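Perindale Facilities Forum
Equipment and Automation > Can a machine yet be trusted with tidying and sorting?
5 replies

Erzsebet_Jakab
Members will recall that the Destik working group was asked to advise whether any household or workshop chore could reasonably be handed to a machine. Our site has 14 rooms in which small articles must be put away at the end of the day, and up to 305 staff hours a year are charged to that task. I should be grateful for considered views before the paper is drafted.

T.Vida
My position is that floor cleaning is settled and little else is. A machine that follows a wall does not need to know what it has met. Putting things away requires it to tell one article from another, take hold of it and set it down in the proper place. I would not support expenditure on that basis at present.

pilar_h
I must respectfully disagree with Mr Vida. The Csonka workshop has had its fasteners sorted by machine since December, and the supervisor there reports no wish to return to the former arrangement. The work is dull and the staff are glad to be spared it.

T.Vida
Fasteners arrive in a chute, one kind at a time -- the difficulty has been removed before the machine begins. A kitchen drawer offers no such help.

Akos.Hegedus
Both points have merit. I would add that the shape of the article matters more than its weight. A cube presents flat sides whichever way it is approached. A star does not, and a cylinder may roll if it is knocked over. Any trial should therefore include mixed shapes standing near one another, with some partly behind others, as they would be on any real worktop.

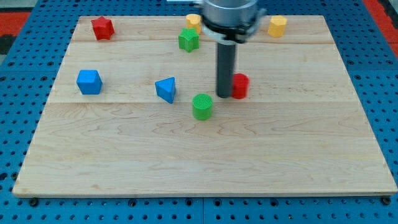 Reply 5
A_Krumina
I support Mr Hegedűs on mixed shapes, although I would not wish the paper to rest on blocks alone. Blocks are rigid. Tea towels, cables and carrier bags are what our staff spend their time on, and the Hovov review considered none of them.

I propose that the paper recommend 2 stages: rigid articles first, then soft ones, with no purchase until both have been reported. Mr Vida's objection should be recorded in full -- it is shared by several members who have not posted.

Comments on the draft may be sent to Ms Jakab, quoting reference 247.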